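Section 6: Wrapping the sandwiches for your play café

Okay, the fun bit! I've set up the Mancombe café shelf so many times now that I could wrap these half asleep – you'll get quick at it too.

1. Stack the layers on a flat surface, bread on the outside, lettuce first and then the orange filling.

2. Tuck the curly red strands in along the filling. A few will poke out whatever you do (mine always do).

3. Lay the stack on a sheet of clear wrap, fold the long sides over and bunch the leftover at the fat end.

4. Stand each wedge up for a minute. If it slumps, rewrap it a bit firmer.

Note: Nurhan likes tape on every fold, but I reckon one small piece is plenty.

Caution: keep spare wrap well away from toddlers, and bin the torn bits straight away.

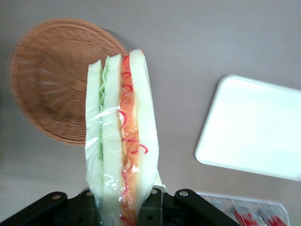

Can I wash the bread slices once they get grubby?

Wipe them with a damp cloth and a drop of dish soap, then let them dry right through overnight before you wrap them again.

5. Pop the finished sandwiches in the basket, narrow ends up, so little hands can grab them easily.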